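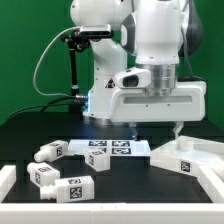 수면제를 오래 드신 분들의 감량 경험 연구, 참여자 모집
연구 번호 1636

Romaniuk 보건연구소에서는 의사의 처방으로 수면제를 오랫동안 복용해 오신 분들의 이야기를 듣고자 합니다. 약을 줄이려고 시도하신 적이 있는 분, 지금 줄이고 있는 분, 그리고 줄이고 싶지만 아직 시작하지 못하신 분을 모두 찾고 있습니다.

수면제는 대개 짧은 기간 동안 먹는 약으로 처방됩니다. 하지만 가족의 병간호, 이혼, 야간 근무와 같은 일로 시작한 약이 몇 년 동안 계속되는 경우가 적지 않습니다. 저희가 전에 만난 분들 중에는 "약을 끊고 싶은 것인지, 끊어야 한다고 느끼는 것인지 잘 모르겠다"고 하신 분이 계셨습니다. 이 말씀이 이번 연구의 출발점이 되었습니다. 진료실에서는 용량과 기간에 대한 이야기는 자주 하지만, 약을 반으로 자른 첫날 밤에 무슨 생각을 하며 누워 있었는지에 대한 이야기는 할 시간이 많지 않습니다. 저희는 그런 이야기를 충분한 시간을 가지고 듣고 싶습니다.

먼저 한 가지를 분명히 말씀드리겠습니다. 이 연구는 치료가 아닙니다. 연구팀은 약을 처방하지 않으며, 참여하신 분의 약을 바꾸거나 줄이라고 권하지도 않습니다. 참여를 위해서 약을 줄이실 필요도 없습니다. 수면제를 오래 복용하신 분이 약을 갑자기 중단하면 불안, 떨림, 심한 불면이 생길 수 있고 드물게는 경련과 같은 위험한 증상도 생길 수 있습니다. 복용량을 바꾸고 싶으신 분은 반드시 처방하신 의사 선생님과 먼저 상의해 주시기 바랍니다.

어떤 분을 찾고 있습니까

만 30세 이상이고, 처방받은 수면제를 여러 해 동안 복용하고 계시거나 과거에 그렇게 복용하신 분입니다. 매일 드시지 않아도 괜찮습니다. 일주일에 며칠만 드시는 분, 여행이나 시험 때에만 다시 드시게 된 분도 연락해 주십시오. 감량에 성공하셨는지는 조건이 아닙니다. 중간에 포기하셨거나 원래 용량으로 돌아가신 분의 경험도 저희에게는 똑같이 중요합니다.

한국어로 대화하실 수 있으면 충분합니다. 한국어가 모국어가 아니신 분도 환영합니다. 이 안내문을 쓴 저도 한국어를 외국어로 배운 사람이므로, 말을 천천히 고르시는 것에 대하여 걱정하지 않으셔도 됩니다. 필요하시면 가족이나 친구와 함께 오실 수 있습니다. 다만 면담 중에는 본인의 말씀을 중심으로 듣게 되는 것을 미리 양해해 주십시오.

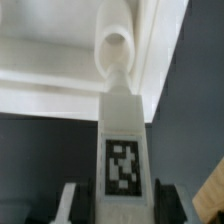 다음의 경우에는 이번에 참여하시기가 어렵습니다. 최근에 입원 치료를 받으셨고 아직 상태가 안정되지 않으신 분, 현재 다른 수면제 임상시험에 참여하고 계신 분, 그리고 저희 연구소 직원의 가족입니다. 술이나 다른 약에 대한 문제로 도움을 받고 계신 분은 참여가 가능할 수도 있으므로 전화로 먼저 상의해 주십시오. 이때 말씀하신 내용은 참여 여부를 결정하는 데에만 사용하며, 참여하지 않게 되시면 기록을 폐기합니다.

참여하시면 무엇을 하게 됩니까

처음에는 전화 통화를 합니다. 거의 30분이 걸리는 통화이고, 연구에 대한 설명을 드린 후에 복용하신 약과 기간에 대하여 간단히 여쭙습니다. 약 이름이 기억나지 않으시면 약 봉투를 옆에 두고 통화하시면 편리합니다.

그 다음에는 연구소에 다섯 번 방문하시게 됩니다. 첫 방문에서는 동의서를 함께 읽고, 언제 어떤 사정으로 약을 시작하셨는지 이야기를 나눕니다. 이후의 방문에서는 종이에 시간의 선을 그리면서 약을 늘리거나 줄이신 때를 표시합니다. 그림을 잘 그리실 필요는 없습니다. 선 위에 단어만 적으시는 분도 있고, 거의 적지 않고 말씀만 하시는 분도 있습니다. 마지막 방문에서는 저희가 정리한 글을 보여 드리고, 틀린 부분이나 빼고 싶으신 부분을 고칩니다.

방문과 방문 사이에는 Derosine 수면 일기를 쓰시도록 부탁드립니다. 연구팀이 이번 연구를 위하여 만든 작은 공책으로, 잠든 시간과 깬 시간, 약을 드셨는지, 그리고 다음 날 오전의 기분을 적는 칸이 있습니다. 빠진 날이 있어도 나중에 채우지 마시고 그대로 비워 두십시오. 기억으로 쓴 기록보다 빈 칸이 저희에게는 더 정확한 자료입니다. 휴대전화로 쓰는 것을 좋아하시는 분께는 같은 내용의 양식을 보내 드립니다.

면담은 동의하시는 경우에만 녹음합니다. 녹음을 원하지 않으시면 면담자가 손으로 적습니다. 속도가 조금 느려지지만 참여하시는 데 문제가 없습니다.
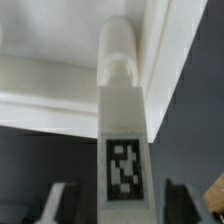 장소와 시간

면담은 Fukham에 있는 Ukus 건물의 연구소 면담실에서 합니다. 입구에 들어오셔서 안내 창구에 연구 번호만 말씀하시면 됩니다. 성함이나 복용하시는 약에 대해서는 창구에서 묻지 않습니다. 건물에 승강기가 있고, 휠체어로도 면담실까지 오실 수 있습니다. 주차장은 좁기 때문에 가능하시면 버스를 이용해 주십시오.

면담 시간은 오전 10시부터 저녁 7시 사이에서 서로 맞추어 정합니다. 잠을 잘 주무시지 못한 다음 날에는 이른 시간이 힘드실 것으로 생각하여, 특별히 원하시는 분이 아니면 오전 약속은 늦은 시간으로 잡습니다. 당일 아침에 몸이 좋지 않으시면 그때 연락하셔도 됩니다. 약속을 바꾸셨다고 해서 사례비가 줄어드는 일은 없습니다. 밤에 잘 못 주무신 후 졸음이 남아 있거나 약 기운이 느껴지는 날에는 직접 운전하지 마시고 약속을 미루어 주십시오.

모집은 8월에 시작하며, 모두 17분을 모시면 마감합니다. 먼저 연락하신 순서대로만 정하지는 않습니다. 나이와 복용 기간이 한쪽으로 치우치지 않도록 연구팀이 조정하므로, 조건에 맞으셔도 모시지 못하는 경우가 있습니다. 그런 경우에도 결과를 꼭 알려 드리겠습니다.

사례비와 교통비

방문하실 때마다 사례비를 드리고, 대중교통 요금은 따로 드립니다. 금액은 첫 통화에서 설명드리고 동의서에도 적혀 있습니다. 중간에 그만두시더라도 그때까지 방문하신 부분의 사례비는 모두 받으십니다. 계좌로 받으실 수도 있고, 상품권을 선택하실 수도 있습니다. 계좌로 받으실 때에는 입금자 이름에 연구의 주제가 나타나지 않습니다.

개인정보에 대하여

가장 많이 받는 질문은 병원이나 직장에서 알게 되는지에 대한 것입니다. 연구팀은 참여 사실을 담당 의사, 약국, 직장, 보험회사에 알리지 않습니다. 녹음 파일은 글로 옮긴 후에 삭제하고, 글에서는 이름과 동네, 직업을 다른 말로 바꿉니다. 논문이나 발표에 말씀이 인용될 때에도 본인이 허락하신 문장만 사용합니다.

예외가 하나 있습니다. 말씀하시는 분이나 다른 분의 생명에 급한 위험이 있다고 판단되면 저희는 그냥 있을 수 없고, 필요한 도움을 연결해야 합니다. 이럴 때에도 가능하면 먼저 본인과 이야기를 하겠습니다.
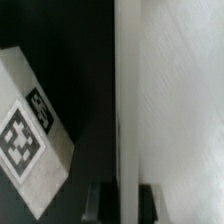 참여를 그만두고 싶으시면 이유를 설명하실 필요가 없습니다. 전화나 문자로 그만두겠다고 하시면 그 이후로 저희가 먼저 연락드리지 않습니다. 이미 하신 면담의 내용을 지우고 싶으신지도 선택하실 수 있습니다. 다만 연구 보고서가 나온 뒤에는 그 안에 실린 내용을 지우기가 어려우므로 마지막 방문 때에 다시 한번 여쭙겠습니다.

면담 중에 힘든 기억이 떠오르실 수 있습니다. 쉬고 싶으시면 언제든지 쉬셔도 되고, 대답하고 싶지 않은 질문은 넘어가셔도 됩니다. 원하시는 분께는 면담이 끝난 후 상담을 받으실 수 있는 곳의 목록을 드립니다. 면담자는 상담을 대신해 드릴 수 없지만, 그 자리에서 함께 전화를 걸어 드릴 수는 있습니다.

신청 방법

연구소 대표 전화로 연락하셔서 "1636번 연구"라고 말씀하시거나, 연구소 홈페이지의 참여 신청 양식을 이용해 주십시오. 양식에는 부르기 편한 이름과 연락처, 통화하기 좋은 시간만 적으시면 됩니다. 본명이 아니어도 괜찮습니다. 약에 대한 내용은 양식에 적지 마시고 통화할 때 말씀해 주십시오.

신청하신 후 5일 안에 연구팀이 전화를 드립니다. 가족이 전화를 대신 받으실 수 있는 경우에는 "메시지를 남기지 말 것" 칸에 표시해 주십시오. 그러면 본인이 받으실 때까지 용건을 말하지 않고 다시 걸겠습니다.

가족이나 친구분께서 이 안내를 읽고 계시면, 대신 신청하지는 마시고 본인께 안내문을 전해 주시기 바랍니다. 안내문은 Ukus 건물 안내 창구에서도 받으실 수 있고, 글씨를 크게 인쇄한 것도 준비되어 있습니다.

Romaniuk 보건연구소 수면제 감량 경험 연구팀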